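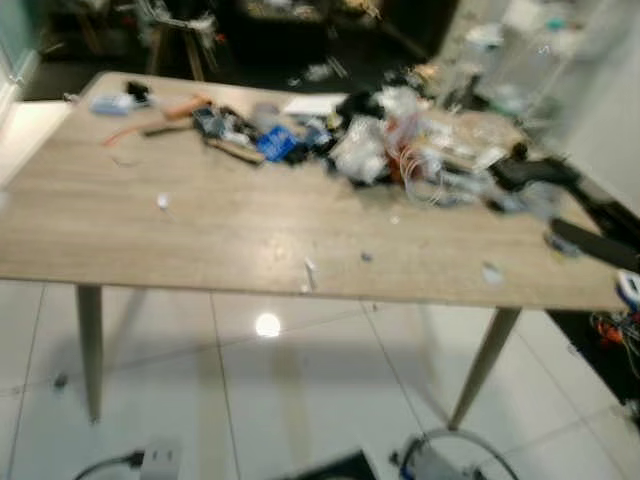 A robot arm reaches over mixed items on a sorting table at Flirniro in Avard.

Flirniro, the parts recycler in Avard, has moved part of its table sorting to robot arms, the company said on 07/10/2024. The system is called Tastomow and comes from Sekiguchi, which also trains the staff who work with it.

The arms pick through boxes of returned office and workshop goods. Bags, cables, packaging and loose parts arrive mixed together, and until this fall all of it was separated by hand. Flirniro employs 27 people at the site. It says no jobs have been cut, but 14 workers have new duties.

Those workers used to stand at the tables for a full shift. They now split their time between bringing in boxes, checking what the arm has picked and taking over when it gets stuck. Thin film and tangled wire are still the main trouble, according to the company.
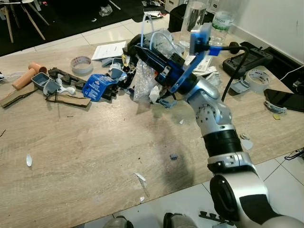
One sorter said the new routine was easier on her back but that she missed setting her own pace. With the arm, she said, you wait, then everything needs you at the same time. She would like to see two people on each station in the afternoon, when most of the deliveries come in.

Flirniro said it would look at staffing again at the end of October. The arms handled 608 boxes in the first month, against a target of 1000. The company put the gap down to stoppages and to training hours, which are paid at the normal rate.

Workers who want to stay on hand sorting can do so through the winter. Fragile goods and anything with a battery will remain a manual job.

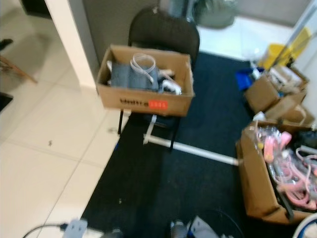 An open cardboard box on an office chair, with a second box of assorted items at right.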